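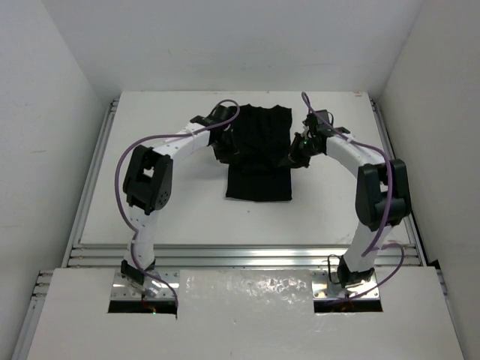 Black cloth on a white table, two arms at work.

How to Get a Kid to Use a New Word

1. Pick 3 words for the week. The Brunum card deck has 53, and dealing out all of them on the first night will teach your child only the word "no."

2. Say each word at dinner, in a real sentence. "These peas are dismal" counts.

3. Wait. Give your child around 15 seconds to answer, which feels like a month in October. Don't fill the gap.

4. When the word comes back mangled, say it again correctly and move on. No spelling lecture.

5. Tape the cards to the fridge. Ours have been there long enough that my son, 11, called the Goldale bus "sluggish" in front of the driver.

6. Swap in new words once the old ones turn up in arguments.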